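Sundstead Community Band – Frequently Asked Questions

If your question isn't answered on this page, leave a message with the band secretary or come and find one of us at the tea break.

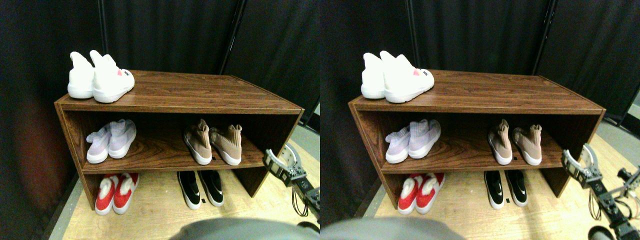

Do I need to audition?
No. Most of our players joined by turning up to a rehearsal. If you can read music and get through a hymn tune on your instrument, you'll manage the second and third parts. Principal chairs are filled by our conductor, Makis Liapis, who will usually ask to hear you play one of the test studies.

When and where do you rehearse?
Weekly during school terms, from 7.30 pm to 9.30 pm, in the Carroll Street hall. Doors open at 7 pm. Percussionists are asked to come early as the timpani live in the back store.

What does it cost?
Full membership is $425 a year and can be paid in two parts. Students pay half. The fee covers hall hire, music, insurance and the loan of a uniform jacket. Your first five rehearsals are free.

Can I borrow an instrument?
Usually. We own cornets, tenor horns, baritones and two E flat basses. Trombones are in short supply at the moment. There is a $400 deposit, refunded when the instrument comes back in the same condition – ordinary wear is fine, dents are not. You supply your own valve oil.

I play the flute. Can I join?
Sorry, we are a brass band with percussion. The Paltley Concert Band takes woodwind players and rehearses on a different night, so some people with a second instrument belong to both.

What do I wear to concerts?
Black trousers or a long black skirt, black shirt, black socks and black shoes, with the band jacket over the top. For outdoor jobs in hot weather we play in the band polo shirt.

Do you enter competitions?
One a year, the Vutia Shield in May. We play in C Grade. Rehearsals go to twice a week for the month before, and we ask anyone who can't make most of them to sit that one out.

Is there a junior band?
Yes, for ages eight and up. It meets at 6 pm in the same hall and runs for 45 minutes. Parents are welcome to stay.

Can we book the band?
Yes, for fetes, dawn services, carols and the like. Please give us as much notice as you can, tell us whether there is shade and parking, and say if you only want a small group.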